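Ticket: Label printer drops every other job after sleep
Product: Drevix print server, Zillero label driver
Status: Open, workaround in place
Opened: Mar 31, 2024

Symptom
After the host wakes from sleep, the first label prints and the second is accepted by the queue but never reaches the printer. The third prints. The pattern holds until the spooler is restarted. No error is shown to the user. The server log records "port busy, retry 18" and then nothing.

Tried so far
Replaced the USB cable. No change.
Moved the printer to a powered hub. No change.
Turned off USB selective suspend. First failure now comes after 41 labels instead of on the second.
Rolled the Zillero driver back one version. Same result, different log text.
Raised the port timeout from 20 to 3000 ms. No dropped jobs since, but each label waits before feeding.

Test labels
Batch used for testing is the Padero stock bin set, small size, two barcodes per label.
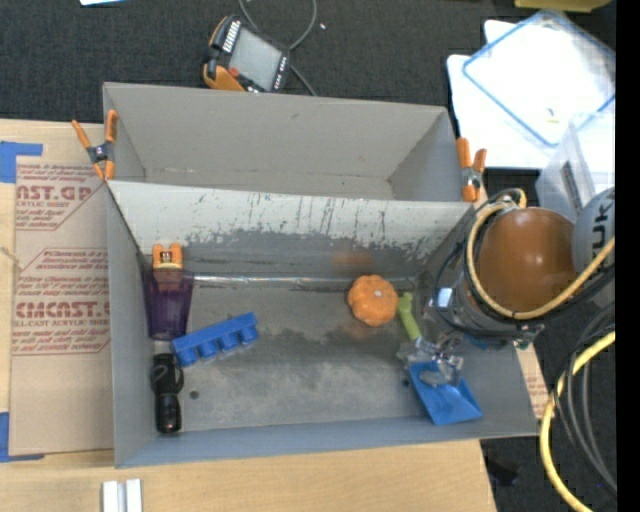

The queue holds a job open until the printer reports back, and the long timeout only hides that. Labels from this batch need to go on flat outer walls. On a divided bin like the gray one with orange-handled clamps on its rim, keep them off the divider, where the surface is scratched and chipped and a barcode may not scan.

Next step
Capture port traffic across one sleep cycle with the timeout back at 20 ms. Attach the trace to this ticket.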